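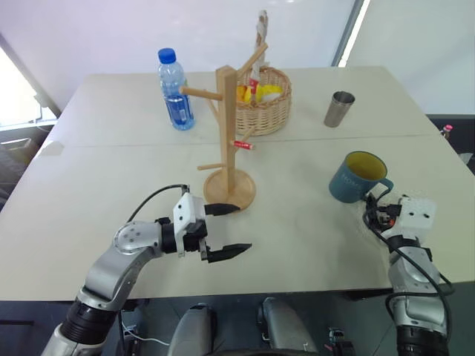 흰색 탁자 위의 생수병과 목재 머그컵 걸이

사내 소식지 | 생활·복지

공용 탕비실 운영 기준 개정 안내

스톰데일(Stomdale) 사옥의 공용 탕비실 운영 기준이 개정되어 1월부터 전 층에 적용됩니다. 이번 개정은 지난 상반기에 실시한 사내 생활환경 설문의 결과를 반영한 것으로, 설문에는 임직원 602명이 참여하였습니다. 응답자들이 가장 많이 개선을 요청한 항목은 일회용 컵의 과다 사용이었으며, 개인 컵 보관 공간의 부족과 냉장고 내 장기 방치 식품이 그 뒤를 이었습니다.

총무지원실은 설문 결과를 토대로 각 층 담당 부서와 협의를 진행하였고, 인드컴(Indcombe) 및 셀렌(Sellen) 사업장의 운영 사례를 함께 검토하였습니다. 두 사업장은 이미 다회용 컵 제도를 시행하고 있으며, 컵의 세척과 회수를 외부 업체에 위탁하고 있습니다. 스톰데일 사옥은 층별 면적과 급수 설비가 서로 달라 동일한 방식을 그대로 도입하기 어려우므로, 개인 컵 사용을 원칙으로 하고 방문객용 컵에 한하여 위탁 세척을 적용하기로 하였습니다.

1. 일회용 컵 제공 중단

탕비실과 회의실에 비치하던 종이컵은 재고 소진 시까지만 제공합니다. 현재 창고에 남아 있는 수량은 1,000개 미만이며 추가 구매 계획은 없습니다. 외부 손님이 참석하는 회의의 경우 회의실 예약 화면에서 방문객용 컵을 함께 신청하여 주시기 바랍니다. 신청은 회의 전일 오후까지 접수하며, 당일 신청분은 안내 데스크에서 직접 수령하셔야 합니다.

방문객용 컵의 공급과 세척은 하이스카넨(Heiskanen)이 담당합니다. 사용한 컵은 내용물을 비운 후 회수함에 넣어 주십시오. 티백, 휴지 등 이물질을 컵 안에 남겨 둘 경우 세척 과정에서 설비 고장의 원인이 됩니다.

2. 개인 컵의 보관

개인 컵은 각자의 자리 또는 탕비실 내 지정 선반에 보관할 수 있습니다. 선반에 보관하는 컵에는 바닥면에 부서명과 성명을 표기하여야 합니다. 표기가 없는 컵은 매월 말 별도 상자로 옮겨 90일간 보관한 후 폐기합니다. 보온병과 텀블러도 동일한 기준을 따릅니다.
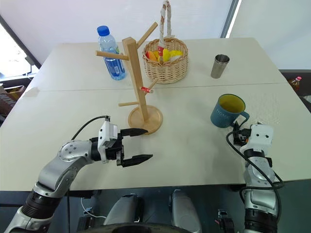
사방으로 걸침대가 나 있는 목재 머그컵 걸이

선반 외에 별도의 걸이나 건조대를 두고자 하는 부서는 총무지원실에 사전 신청하여 주시기 바랍니다. 급수대 및 전열기구 주변에는 설치할 수 없으며, 비품 구입비는 해당 부서의 운영비에서 집행합니다.

3. 냉장고 및 전열기구 관리

냉장고에 보관하는 식품에는 성명과 보관 시작일을 기재하여야 합니다. 냉장고 정리는 격주로 실시하고, 일정은 각 층 게시판에 공지합니다. 정리 당일까지 표기가 없는 식품은 용기와 함께 폐기되며, 폐기된 용기는 보상하지 않습니다. 전기주전자와 전자레인지는 사용 후 내부를 닦아 주시고, 이상이 발견되면 전원을 차단한 뒤 시설 담당자에게 연락하여 주십시오.

개인 소유 전열기구의 반입은 종전과 같이 금지됩니다. 야간 근무 부서에서 추가 기기가 필요한 경우에는 부서장 명의로 요청서를 제출하시면 소방 점검 담당자의 확인을 거쳐 승인 여부를 통보합니다.

4. 시범 운영 및 의견 접수

본격 시행에 앞서 4층 탕비실에서 개정 기준을 시범 운영하고 있습니다. 총무지원실 엘린 패리(Elin Parry) 실장은 "층마다 근무 형태가 다른 만큼 시행 이후에도 부서별 의견을 계속 반영하겠다"고 밝혔습니다. 시범 운영과 관련한 문의 및 건의는 시설운영팀 헤르바시오 수니가(Gervasio Zúñiga) 팀장에게 사내 메신저로 전달하여 주시기 바랍니다. 접수된 의견에 대한 회신은 다음 호 소식지에 게재할 예정입니다.

개정 기준의 전문은 사내 게시판의 규정 자료실에서 열람할 수 있습니다.

검색어를 입력하세요 검색

최종 수정일: 2026년 10월 29일

문의: 총무지원실 | © 스톰데일 소식지 편집실. 무단 전재 및 재배포 금지 | 맨 위로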